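Home | Shop | Repairs | Join Us | Contact

Folding and sorting help wanted at Stindis
Posted in May by the shop desk

I run the back room at Stindis, the secondhand clothing shop on Zastham Street, and I need two more people at the folding table! We took in 900 pieces last month, mostly T-shirts and soft knits, and I can't keep up with the pile by myself anymore.

The work is easy to learn. You take a shirt out of the bin, spread it on the table, smooth the wrinkles, and look over the seams and hems for holes or loose stitching. Good ones get folded and go out front, and the rest go in the mending basket.
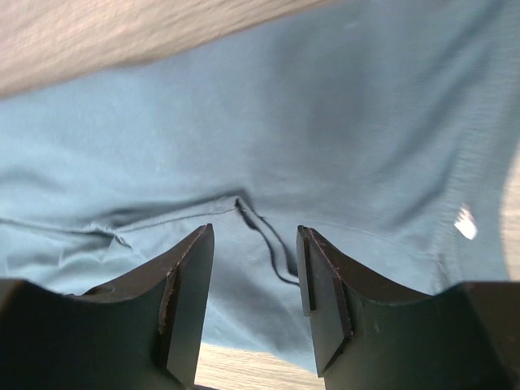
Knits are the ones that take patience (they bunch up, they twist, the hem never wants to lie where you put it). If you like that kind of fussing – I really do – you'll be happy with us. A shift is 165 minutes, mornings or evenings, and pays $60. You'll be on your feet most of it, though we do have a stool.

No experience needed. I'll show you our fold on your first day, and you get store credit on top of your pay. Stop by the counter any Monday before noon, or leave a note in the Bensaid Laundry mailbox next door and I'll call you back.

Comments

knitpicker: Is the evening shift open to high school seniors?

Shop desk: Yes, if you're 16 or over. Come say hi!

rowan_b: I did this last spring and my dresser has never looked better.

tealeaf: Does the 12 bus from Zavach still stop out front?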